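Storing and Preparing Cos (Romaine) Lettuce
Stondard Kitchen Notes, salads and leaves section
Last revised 1 January 2020

Scope

These notes cover whole heads of cos, also sold as romaine. Little gem can be treated the same way with shorter soaking. Butterhead and other soft lettuces bruise too easily for the drying method given below and have their own page.

Choosing a head

Weight is a better guide than size. A head that feels light has usually lost water or has an open centre with few inner leaves. The outer leaves should spring back when pressed. Crinkling along the blade is normal for the type and does not indicate wilting; limpness along the midrib does.

Check the base. A pale cut end is fresh. A rust-brown end is oxidised and can be trimmed, provided the discolouration is shallow. If it runs up into the ribs, leave it.

Brown, dry edges on the inner leaves are tipburn, a growing fault. It cannot be seen until the head is opened. Cut it away and use the rest.

Storage, unwashed

Keep the head whole until needed. Remove only damaged outer leaves. Wrap in a dry cotton cloth or two sheets of kitchen paper, place in a loosely closed bag and store in the salad drawer. Change the paper when it feels damp.

Do not store next to apples, pears, melons or ripe tomatoes. The ethylene they give off causes russet spotting, seen as small brown flecks along the midrib. A drawer with a separate fruit compartment is sufficient; the Hakgate two-part drawer insert does the job in fridges that have only one bin.

Avoid the back wall of the fridge. Leaves that have frozen turn translucent on thawing and cannot be recovered.

Washing

1. Lay the head on its side on a clean, dry worktop.
2. Cut off the base 2 cm from the end. For a whole-leaf salad, cut a little higher so that the leaves fall away separately.
3. Fill a large bowl or the sink with cold water. Submerge the leaves and move them about by hand. Grit collects at the foot of each leaf, on the inner side of the rib.
4. Lift the leaves out. Do not pour the water off through them, as this puts the grit back.
5. Repeat with fresh water until none is left in the bottom of the bowl.

Slightly limp leaves can be revived by leaving them in very cold water for 20 minutes. Longer soaking gives no further benefit and the cut ends begin to soften.

Drying

Dressing will not hold on wet leaves, and washed leaves put away wet will turn slimy. A spinner is quickest. Fill it to half its depth, spin, pour off the water, turn the leaves over and spin again.

Without a spinner, use a wire rack. Set it over a folded towel and lay the leaves rib side up in a single layer, so that water does not pool in the hollow. 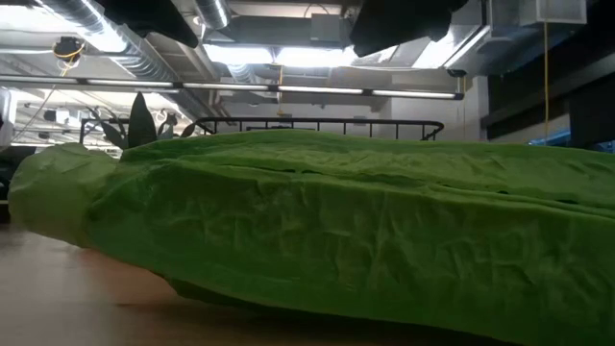
A rack with closely spaced bars supports the leaf better than an open grid, which lets the smaller inner leaves drop through. The Strebel cooling rack has bars 10 mm apart and is suitable. One with bars at 16 mm will take outer leaves only. Whichever is used, wipe it down afterwards and check coated racks for chips, where rust will start.

Finish by patting the ribs with kitchen paper. They hold water longer than the blade.

Cutting

For Caesar-type salads, cut across the head in broad strips with a sharp knife. A blunt blade crushes the rib and the cut browns sooner. Tearing is acceptable for the blades but gives ragged ribs. For grilling, halve the head lengthways and leave the base on to hold the leaves together.

Storage, washed

Line a lidded box with kitchen paper, add the dry leaves without pressing them down, and lay another sheet on top. The Mismont deep box takes one large head. Discard any leaf that smells sour or feels slippery.

Using the outer leaves

Coarse outer leaves need not be thrown out if sound. Shred them and add to pea soup for the last few minutes of cooking, or braise with spring onions and a little stock. In February, when winter heads tend to have tougher outsides, braising is the better use for the first layer.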